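1/ Every November the same advice goes around: unplug your chargers when you're not using them, save a bundle. I've repeated it myself. This year I tried to find out what a bundle is. 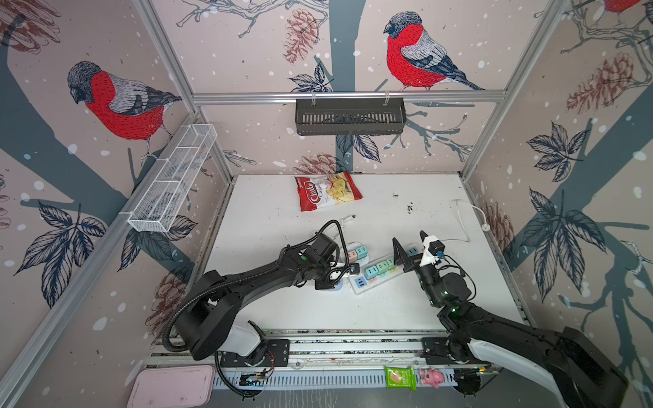

2/ First problem is that the articles all quote each other. I followed one number through 6 links and landed back on the page I started from. No meter, no model of charger, no year.

3/ The year matters. An old charger with a heavy transformer block in it got warm just sitting in the wall. The little ones sold now mostly don't. If your advice is from the flip phone days, say so.

4/ So I borrowed a plug-in meter, a Virkavell, and put a bare phone charger on it overnight. It read zero. Not a small number, zero. Which tells me the charger draws very little, or the meter can't see that low. The manual is 41 pages long and doesn't say which.

5/ Then I tried the cable box. 10 watts while "off". All day, all night, with a tiny red light on to let me know how hard it's resting.

6/ You'd have to leave an awful lot of phone chargers in the wall to match that box. I have yet to see a "unplug your cable box" poster at the library.

7/ Meanwhile Stodenier wants to sell me a "smart" strip that cuts power to idle devices. It needs wifi. It stays awake so it can listen for the app. How much does the strip use? I asked support and got a link to the article from post 2 – same number, same lack of a source.

8/ A few people have replied that every little bit helps. Maybe. But folks have only so much patience for this stuff, and if it all goes on chargers they won't have any left for the water heater.

9/ Somebody else says the Nustham utility has a decent chart, sorted by appliance, with test dates. If you have a copy please send it, the link I was given is dead.

10/ Also no, I'm not telling anyone to leave everything plugged in. If a charger is hot with nothing attached to it, get rid of it. That's a different question from your bill and I wish the articles would stop mixing the two.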